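Tlapale to Add Dish-Handling Robots at Staff Kitchens, With Workers Doing the Teaching

Tlapale, which runs kitchens and dish rooms for care homes and company cafeterias, will begin using robot arms for part of its dishwashing work in April. The arms are supplied by Hirero and will start at 2 sites. No jobs will be cut as part of the change, the company said.

The robots will take on the first stage of the work, which is picking up used dishes and placing them in wash racks. A dish room at one of Tlapale's larger sites handles 2,000 pieces on a full day, and most of them are lifted by hand at least twice. Staff have asked for help with that part of the job for several years.

"My wrists know when it's lunch service," said Araceli Galindo, a dish room lead. "If the arm does the picking up, I can spend my time on inspection and on the pans that need real scrubbing."

Eleven employees have been trained to teach the robots using hand-held grippers. The worker squeezes the tool, picks up a dish and sets it down, and the recorded movement is later used to train the arm. Much of the practice is done on ordinary tables in ordinary rooms, with household dishes.

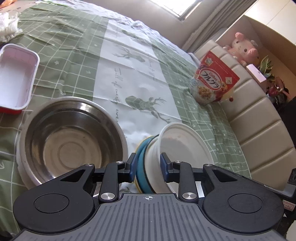

Tlapale chose this method over fixed programming so that the people who know the work would shape how it is done. Refugio Meléndez, who manages the rollout, said dish rooms rarely deliver things in neat stacks. Bowls arrive the way people leave them, and the practice tables are set to match: a white plastic bowl on its side with a reddish residue still in it, a teal-blue one tipped over behind it, a big steel mixing bowl sitting upright on something white. Each calls for a different grip, and workers choose where to take hold.

Employees who teach the robots are paid a higher hourly rate for that time, and the sessions are scheduled inside normal shifts. Each site will also have a robot attendant on every shift, a new position open first to current dish room staff. Attendants will clear jams, stop the arm when needed and decide which items stay with people. Glassware and knives will not be given to the robots.

"We asked for a stop button within reach of every station, and we got it," said Salim Mollel, who represents kitchen staff on the company's safety group. "We also asked to see the recordings before they are used. That is in the agreement too – in writing."

A review with staff will follow before any further sites are added.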